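4. Setting up the match clock and scoreboard

The Vollthorpe scoreboard is supplied with one display panel, one control desk, a power lead and a 21 m data cable. Read this section through before the first fixture of the season. Section 3 covers fixing the panel to a wall or posts, and the panel must be fixed before you go any further.

4.1 Connecting the desk

1. Switch off the supply to the panel at the wall.
2. Run the data cable from the panel to the place where the operator will sit. Keep it off the field of play and away from the technical area.
3. Push the round plug into the socket marked DATA on the back of the desk and turn the collar clockwise until it stops.
4. Connect the power lead to the desk.
5. Switch on the panel first, then the desk. All segments light for 5 seconds, then the panel shows 0 – 0 and a blank clock.

CAUTION: Do not join two data cables together. If the run is too short, order the Derenov extension kit, which includes a signal booster.

NOTE: If the desk is switched on before the panel, the display may stay blank. Switch both off, wait a moment and start again from step 5.

4.2 Choosing the match type

1. Press MODE. The current match type flashes.
2. Use the up and down keys to move through the list: soccer full, soccer youth, small-sided, custom.
3. Press ENTER to select.
4. For custom matches, key in the length of each half in minutes and press ENTER, then key in the length of the break and press ENTER again.

The desk remembers the last match type used, including custom times. Tournament organizers who use the same short halves all day only need to enter them once. Clubs playing in the Brurnutari summer league in July should use custom, as the drinks breaks in that competition are not part of the standard list.

4.3 Running the clock

1. Press START at kickoff. The clock counts up from 00:00.
2. Press HOLD to stop the clock for a drinks break. Press START to go on from the same time.
3. At the end of normal time the clock stops by itself and the horn sounds, if the horn is switched on.
4. To show stoppage time, press ADD, key in the minutes signaled by the referee and press ENTER.
5. Press NEXT HALF when the teams are back out. The clock is set to the start of the second half but does not run until START is pressed.

NOTE: The referee's watch is the official time. Tell both benches before the match that the scoreboard is a guide only.

4.4 Entering goals

Press HOME + or AWAY + once for each goal. If a goal is ruled out, press the matching minus key. The score can be changed while the clock is running or stopped – the clock is not affected.

4.5 Brightness

The panel is factory set to 600 for daytime use. For evening matches under floodlights, lower the setting in the DISPLAY menu until the digits no longer glare. The maximum is 2000, intended for direct sun.

CAUTION: Long use at the maximum setting shortens the life of the segments. 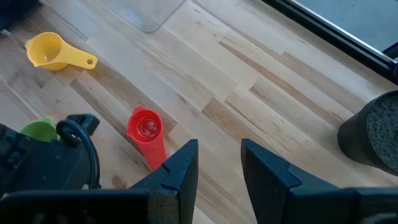 4.6 After the match

1. Press and hold RESET until the score returns to 0 – 0.
2. Switch off the desk, then the panel.
3. Unscrew the data plug and fit the rubber cap to the socket.
4. Coil the cable loosely and store it with the desk, indoors.

Vollthorpe Scoreboards – set-up guide, issued 19 Mar 2009 | Contact Bilgin service desk | Copyright Vollthorpe | Back to top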